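24th April, kitchen bench notes

Chopsticks again. Striped blue cloth down first, the green basket on top of it, pairs spread out on the cloth. Samer Kassab wanted the cloth flat this time - fine, but it still rucks up when you lean on the table. Should tape the corners.

Rule for today, so we all do the same thing: one stick at a time, tapered end down, thick end up. No handfuls. If one rolls off leave it till the end of the round.

Things to remember. Grab nearer the thick end, the tapers are slippy and they swing. Basket has the divider in it, so pick a side before you come over the top, otherwise the tip lands on the divider and skates. Sticks lying touching each other are the slow ones, nudge apart first.

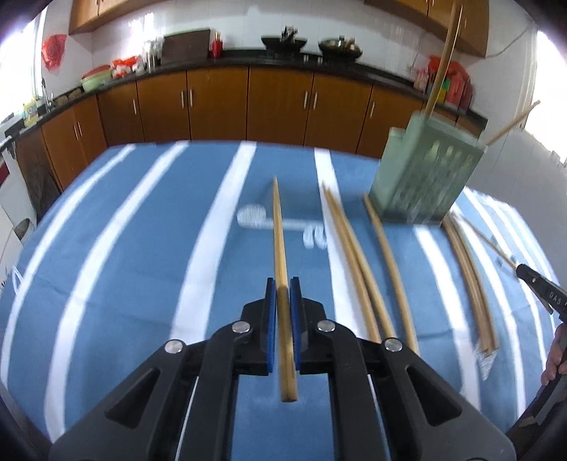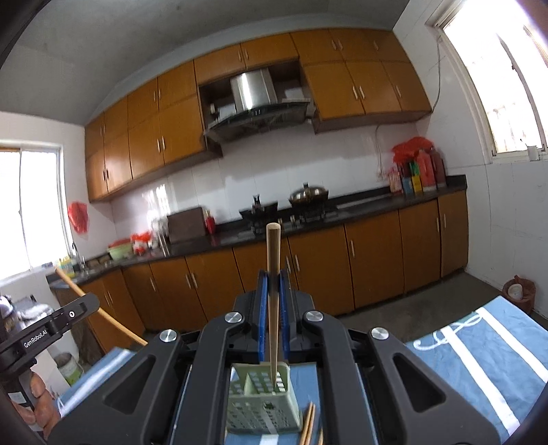 Wooden chopsticks, striped cloth, green basket.

Did 8 rounds before lunch, 7 good. The bad one was me, basket went over and everything went on the floor. Rewashed the lot, dried on a rack. Need a second set so we're not waiting on the drying.

Samer thinks the Prakwood ones are straighter than the Cirell pack. Not convinced, will roll both on the counter tomorow and pull the bent ones. Price is no issue, Dakadik do a catering box of 1000 but where would we put it.

Also - basket is light. Two ideas: damp cloth folded under it, or a flat stone in the bottom. Try the cloth first. Stone means shorter sticks stand higher and I dont want to redo the height notes.

To do: tape, second set, ask Morsy about the drawer insert (chased in January, no reply). Spoons next, same cloth.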